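Budgeting for a small robot work cell

A work cell budget is the plan a shop, lab or laundry draws up before it buys a robot arm and everything that goes around it. I've helped put together a few of these for the Komitz wiki, and I keep coming back to this entry to fix it, so forgive the patches. The arm gets all the attention, but it's only one line on the sheet!

What goes in the budget

Most people start with the arm, the gripper and the controller, and those usually come on one quote. After that you have the stand or table, the wrist camera, cabling, a computer, spare finger pads, shipping, and the training days. Then there are the props, which I used to leave out completely. If the cell is going to handle cloth, you need cloth, and baskets or bins to put it in, and enough extra that you can wash a batch while another one is in use. On the first Tulis plan I worked on, the baskets and fabric came to 246 dollars, and I had written down zero.

Grippers

Two-finger grippers are the common choice for soft goods (cheap, easy to fix, easy to explain to whoever signs the check). Pads wear out faster than you'd think on anything woven or fuzzy, so price them by the set. Our Gitivier sheet has eight sets for the first year -- I'd go higher if the cell runs two shifts. Suction cups cost less up front, but they need air, and a compressor is its own little budget with its own little noise problem.

Buying, renting, waiting

Renting makes sense when you don't know yet whether the job suits a robot. The usual pilot in our plans is 90 days, long enough to get past setup and into some boring normal weeks, and the boring weeks are the ones you want numbers from. The Ferrand plan set aside 907 dollars for freight and crating alone, both ways, and almost all of it got used. Ask early who pays for the return trip. I also like to ask for a December quote and a spring quote and compare them, although I can't claim there's a rule about which is better.

Test items

Buy test pieces that match the real work in size, weight and feel. Shop towels fold one way, a plush blanket folds another, and a thick soft piece sitting next to a thin one is a harder pick than either alone. Mix colors too, dark with pale, so the camera has to cope with both. Leave the sewn-in labels on if the real goods will have them. For containers, I'd get at least one with an open weave and one with solid sides, and put a line for replacements under supplies so it doesn't come out of repairs. 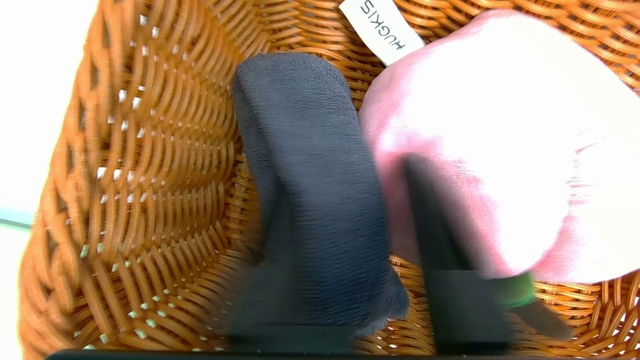
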